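Bradum Handheld Gripper Pair

Sold as: set of 2, left and right
Cables: included, one per hand
Spare finger pads: 8 in the bag
Ships from: Galtitgate workshop

I've been building these for a while now and people keep asking for the short version, so okay: you hold one in each hand, you do a chore with them, and everything you did gets saved as an example your robot policy can learn from. No robot needed on the day! Your arms do the reaching and the grippers record what the fingers were up to.

The pair started out as a single. I sold singles until April and then Kartini Sinaga, who runs the recording sessions over at Vevora, wrote to say her people were using one gripper and one bare hand, and the bare hand was ruining everything (a policy can't copy a thumb). So now they come as a pair, and I won't go back.

My favorite test job is putting a boxed item away in a clear storage box with a lid. It sounds easy until you try it with two fingers a side.
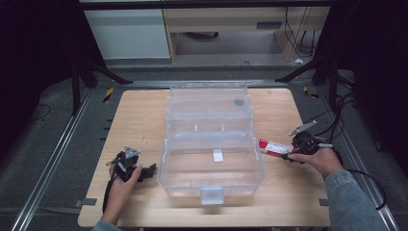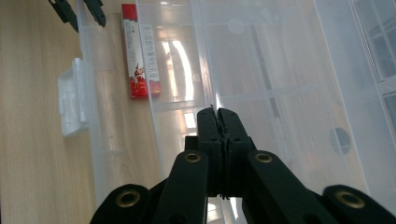

What changed in this version? Mostly the linkage. The old one had a bit of slop in the joints, and after a long day of recording you'd see it in the finger width readings, a sort of drift that made the first examples and the last ones disagree with each other. Recep Oral spent most of a winter on that and I'm really happy with where he got it. The trigger is lighter too, so you can close slowly on something thin without your hand shaking.

A few things I'd tell you if you were standing at my bench:

Do the same job from lots of starting spots. Move the container, turn it, swap which hand goes first. I usually want 34 good takes of a new job before I bother training anything, and then I go back for more wherever it looks clumsy.

Keep your fumbles! If you miss and recover, save that take and tag it. Cut the ones where you stopped to answer the phone.

Tie your cables back behind your elbows. I've yanked mine off the desk more than once.

They work with the Siregar logger straight out of the bag. If you use something else, the file layout is in the manual and it's plain enough that most people get it reading in an afternoon. Pads wear out, so peel and replace when the edges go fuzzy. Current wait is around 3 weeks, longer if you want the cables in a custom length, and you can put that in the order notes.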